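Home | Builds | Tools | Wiring | Forum

Setting Up a Table for Two Hand-Held Grippers
Posted 1/31/19 by Musyoka Chege

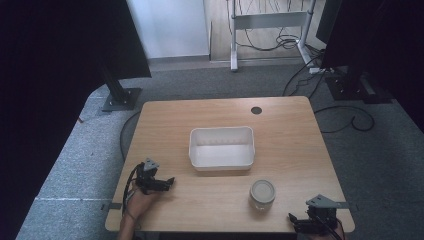 Both grippers at the table, with the tray and the lidded jar between them.

These notes cover the table layout we use at the Plarkstead shared workshop for recording hand-guided pick-and-place moves. Building the grippers is covered in the Stillow pages.

1. Place the table on carpet or a rubber mat. A hard floor passes footsteps into the tabletop and they show up in the position log.

2. Clamp one metal bracket near each end of the front edge. Tighten by hand, then a quarter turn more. Check them again after the first session.

3. Route the cables off the front edge or the side, never across the work area. Leave 400 mm of slack past the table edge on each gripper. Less than that and the cable pulls on the wrist when you reach for the far corners.

4. Bolt the triangular plate to the top of each gripper before connecting anything. Torque matters less than seating: the plate must lie flat with no gap at any corner.

5. Set the tray near the middle, long side running left to right. Put the jar in front of it and to the right. Keep the lid on.

6. Zero both grippers with the jaws fully closed. Open and close each one five times. If the readings at closed differ by more than 38 counts, zero again.

7. Record a short test move at half speed and play it back before starting a full run.

Xinyi Xu found that a jaw reading stuck at 254 is usually a connector that is not pushed all the way in. Power down before reseating it.

Related
Jaw Pads for the Stillow Gripper
Cable Strain Relief, Part 2
Ouazzani Mounting Plate: Drill Template
Dillness Logger Setup

Contact | Copyright Plarkstead Workshop | Back to top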